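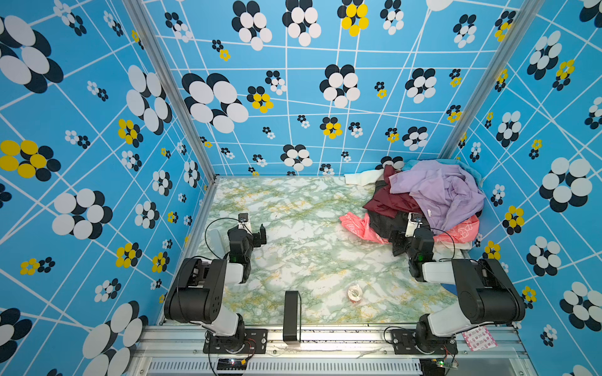 그림 4-1. 의류 과제용 작업 셀. 오른팔 그리퍼가 옷더미에 닿은 상태.

4장. 의류 과제 준비와 원격 조작

이 장은 Lidberg 로봇 동아리 부원이 양팔 작업 셀에서 의류 과제를 연습할 때 따르는 절차입니다. 전원 배선과 팔 조립은 3장까지 끝나 있어야 합니다. 대회 규정과 이 문서의 내용이 다르면 Irndale 학생 대회 규정집을 우선합니다.

4.1 시작 전 확인

1. 레일 양쪽 장착판의 볼트를 손으로 흔들어 봅니다. 움직이면 전원을 넣지 말고 3.6절로 돌아갑니다.
2. 손목 카메라 케이블이 고리 모양으로 여유 있게 늘어져 있는지 봅니다. 팔꿈치 관절 쪽으로 말려 들어간 케이블은 빼 줍니다.
3. 카메라 렌즈를 마른 천으로 닦습니다.
4. 비상 정지 버튼을 눌렀다가 풀어 동작을 확인합니다.
5. 제어 PC에서 Jastunex를 실행하고 왼팔, 오른팔 순서로 연결합니다.

주의: 전원이 들어온 뒤에는 셀 안에 손을 넣지 않습니다. 옷을 다시 놓을 때도 먼저 대기 모드로 바꿉니다.

4.2 옷 배치

1. 옷을 한 벌씩 떨어뜨려 오른쪽 뒤 구석에 쌓습니다. 개어 놓거나 가지런히 펴지 않습니다.
2. 색이 어두운 옷과 밝은 옷을 섞습니다. 검은 옷만 모이면 손목 카메라 화면에서 경계가 잘 보이지 않습니다.
3. 단추나 지퍼가 큰 옷은 뺍니다. 그리퍼 손가락의 고무가 찢어진 적이 있습니다.
4. 기록지에 배치 번호를 적습니다. 같은 배치를 두 번 쓰지 않습니다.

참고: 벽지는 떼거나 바꾸지 마십시오. 3월 연습분과 배경이 달라지면 두 기록을 함께 쓸 수 없습니다.

4.3 첫 번째 집기

1. 두 팔을 시작 자세로 보냅니다. 속도 제한은 37%로 둡니다.
2. 왼팔은 탁자 중앙 쪽을 향하게 두고 멈춥니다. 오른팔이 옷더미에서 나올 때까지 왼팔을 움직이지 않습니다.
3. 오른팔 그리퍼를 벌린 채 옷더미 위로 가져갑니다.
4. 손목 카메라 화면을 보며 천천히 내립니다. 그리퍼가 천에 닿은 뒤에는 더 깊이 누르지 말고 오므립니다.
5. 곧바로 위로 들어 올립니다. 옆으로 끌면 아래 옷까지 딸려 나옵니다.
6. 두 벌 이상 잡혔으면 내려놓고 3번부터 다시 합니다. 실패한 시도도 지우지 않고 저장합니다.

주의: 벽에 붙은 옷을 잡을 때는 손목을 벽 쪽으로 돌리지 않습니다. 카메라 브래킷이 먼저 부딪힙니다. 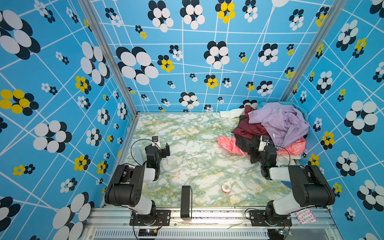 Grewal은 검토 의견에서 6번이 초보 부원에게 너무 엄격하다고 적었습니다. 두 벌이 잡혔더라도 왼팔로 한 벌을 떼어 낼 수 있으면 계속 진행하게 하고, 기록지에 '분리' 표시만 남기자는 제안입니다. 연습 회차에는 이 방식을 허용합니다. 평가 회차에는 6번을 그대로 적용합니다.

4.4 양팔로 넘겨받기

1. 오른팔로 든 옷을 탁자 중앙 위로 옮깁니다. 앞쪽 가운데에 서 있는 검은 직육면체에 옷자락이 걸리지 않도록 높이를 유지합니다.
2. 왼팔 그리퍼로 늘어진 쪽 끝을 잡습니다.
3. 왼팔이 확실히 잡은 것을 화면으로 확인한 다음 오른팔을 놓습니다.
4. 옷을 탁자 왼쪽에 내려놓고 두 팔을 시작 자세로 돌립니다.

한 회차는 62초로 제한합니다. 52초에 경고음이 한 번 울리며, 이때 옷을 아직 넘기지 못했으면 새 동작을 시작하지 말고 내려놓습니다.

4.5 이상이 있을 때

팔이 떨리면서 멈춤: 속도 제한을 확인하고 해당 팔만 다시 연결합니다.
손목 카메라 화면이 끊김: 대기 모드로 바꾼 뒤 케이블 커넥터를 다시 꽂습니다.
그리퍼가 벌어지지 않음: 비상 정지를 누르고 손가락 사이에 실이나 천이 끼었는지 봅니다. 가위를 쓸 때는 전원을 완전히 끕니다.
회로 기판의 표시등이 꺼짐: 전원 케이블을 확인합니다. 그래도 켜지지 않으면 사용을 중지하고 기록지에 적습니다.

4.6 종료

1. 두 팔을 휴식 자세로 내린 다음 Jastunex에서 연결을 끊습니다.
2. 전원을 끄고 옷을 꺼내 상자에 넣습니다.
3. 기록 파일을 공용 폴더에 올리고 파일 수가 기록지와 맞는지 확인합니다.

개정일: 2024년 4월 14일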